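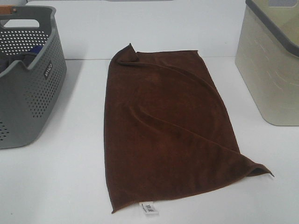
ulik_laundry
I've been a thirds folder my whole life and I'm trying to switch to rolling, mostly to get more towels onto one shelf. My problem is the microfiber ones. The brown one is the worst, it never wants to lie flat, one corner flips back on itself and another curls up, and the creases run diagonally so the roll comes out like a cone. Do you all smooth it first or just go for it? Care label end in or out?

Mirketar
Smooth it! Both palms, middle out to the corners, then fold in half the long way and roll tight. Label end goes in first so it's hidden.

kneath200
Disagree on rolling. Rolls fall over the second you pull one out. I file mine upright in a basket — takes 2 minutes a load and I can grab any of them.

Mirketar
Mine don't fall over lol. Are you rolling them loose?

Elin Hopkin
Do you use fabric softener? I quit using it on microfiber back in December and mine fold a lot nicer now. Still can't get a decent roll out of the thin ones though.

ulik_laundry
Yep, softener every load, oops. Will skip it. kneath200, how tall is your basket? Mine might be too deep for filing.

kneath200
Hand height, give or take. If it's deep, fold in half one less time so they stick up more.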